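3. How relationship rumours travel between fan pages and gossip sites

3.1 Material

The study looks at short biographical pages, the kind that appear within hours of a lesser-known person being linked to a better-known one. We collected 80 such pages from three sites, Rutmont, Amano and Skamside, and followed each of them for 56 days. All the pages dealt with people who had no page on the same site before the rumour began. Actors from long-running serials made up the largest group, followed by singers and then by relatives of sportsmen.

Each page was saved when first found and again whenever its text changed. Reader comments were saved with it, almost 3000 in all. Comments in languages other than English and German were left out, as neither coder could read them well enough. Leopold Grabner coded the pages and Rukhsana Mohmand coded the comments. They then swapped a portion of the material and settled differences by talking them through.

We noted for every page who was given as the source of the rumour, which hedging words were used ("rumoured", "said to be", "close to") and whether the person's work was mentioned before or after the relationship. Ages, heights and family members were noted too, although these turned out to be copied so freely between sites that they say little about any one writer.
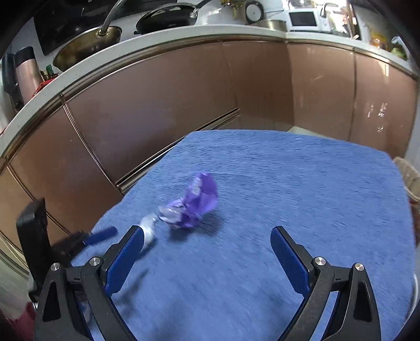
3.2 Hedging words and how they disappear

Most pages began with some form of caution. The word "rumoured" was by far the most common and usually stood directly before "girlfriend" or "boyfriend". Over the weeks it tended to drop out. In many cases the writer had been given no new information, and the rest of the sentence was left exactly as it was. A page on Amano about a backing dancer lost the word in its second version and got it back in its fourth, after a reader complained in the comments.

Skamside behaved differently. Its writers kept the cautious wording in the body of the page but removed it from the headline, so that a reader who only saw the headline would take the couple as confirmed. Rutmont put a question mark at the end of its headlines and left it there, even on two pages where the couple had since appeared together at a premiere and spoken about it.

Figure 5. Household objects on a blue surface: a crumpled white tissue lies just beyond the finger tips of a black gripper with ribbed blue pads.

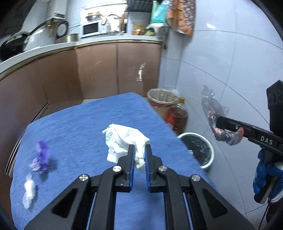
Celebrity and Popular Media Group, Department of Media Studies, Zoltuvlow

3.3 What readers add

Readers did a good deal of the work on these pages. They corrected birthplaces, supplied the names of brothers and sisters and pointed to interviews that the writer had missed. Some of this went into later versions without any mention of where it came from. Grabner found whole sentences from comments placed in the opening paragraph, spelling mistakes included.

Comments about the relationship itself were of two main kinds. The first asked for proof, often a photograph or a post from one of the two people. The second treated the rumour as old news and moved on to whether the match was a good one. The two kinds seldom answered each other. On pages about singers the second kind was more common from the first day, and on pages about relatives of sportsmen it hardly appeared until the end of the period.

A smaller set of comments came from people who already followed the lesser-known person. These readers were often annoyed that years of stage or studio work had been put below a dinner or a holiday. Mohmand coded them separately – they were longer than the others and named more shows, albums and dates. On Rutmont, such comments led to the order of the page being changed in several cases, with the career placed first and the relationship moved to the second paragraph. We found no change of this sort on Skamside, where comments were closed early and the pages were rarely touched after the first week.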